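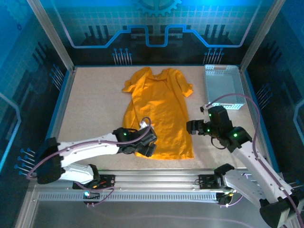 Nestallow is a set of recorded examples for teaching a pair of robot arms to handle clothes, and it grew out of our long and rather stubborn wish to have a machine at Jarkar that could deal with a T-shirt. We have tried to keep the garments close to the way they come to hand at home, so you will meet plenty of shirts like the yellow one, laid out with the collar toward the far edge and the hem still a bit bunched, and fewer that look fresh off a store shelf. If your learner only copes with flat cloth, it will have a hard time with us (ours did too, for most of July!).

Version: 8/3/21
Maintained by: Gediminas Jankauskaitė, Jarkar
Companion loader: Imon

What an episode holds

Every episode is one attempt at one task, driven by a person from start to finish. You get the fixed camera, the wrist cameras, the joint positions for both arms, the gripper openings, and a short plain-English task line. We wrote the task lines ourselves, and they wander a little in style, because people do. Colors are named the way whoever was driving would name them, so please don't lean on "orange" and "yellow" being used with perfect discipline.

Many episodes have both arms on the cloth together, one gripper at each upper edge. These are the ones we would start with if you are new to the set.
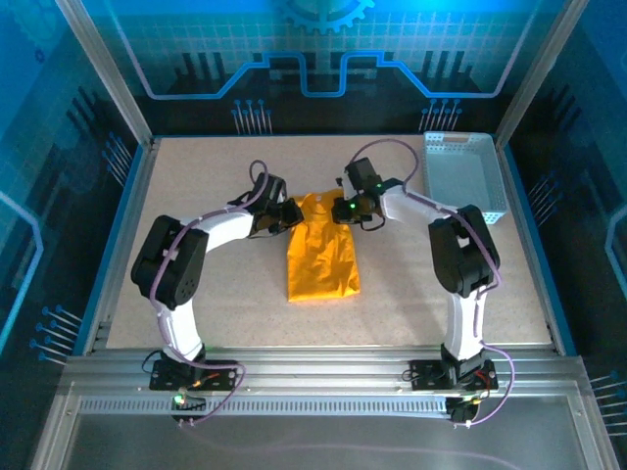 Splits

There are 60 episodes in this release. We hold back 21 for testing, and the split is made by garment, so a shirt you train on won't greet you again at test time. The file called splits.txt is the one to trust if it ever disagrees with the folder names.

Wrist cameras

We love the wrist views and we also want to be fair about them. They get very near the fabric, and near fabric can fill the view with soft color and hardly an outline to hold on to. We keep those moments in. Every wrist frame carries the same clock as the fixed view, so you can always look across and find out where the arms were.
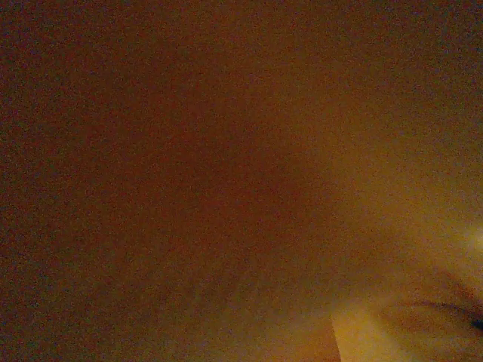

Iordache wrote to us that dropping the soft frames made training quicker but left the policy shaky just before each grasp, and asked whether we could ship a blur score with every frame so people could choose for themselves. We think it's a lovely idea. The score is now in the column blur, from 0 to 5, with 5 the softest, and it is only a rough guide.

Grasp labels

Each grasp has a start time, an end time and the arm that made it. When the two arms share a garment, the labels overlap, and you should expect that and leave them be.

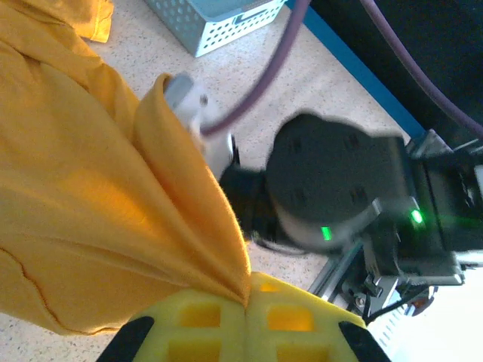 Wrist view: yellow fabric pinched between the foam pads, second arm beyond.

Known gaps

Failed attempts are marked fail and kept in the main folder. Some task lines have spelling slips. Sound was not recorded. If you find an episode where the label and the video don't agree, please send us the episode number and we'll put it right in the next release.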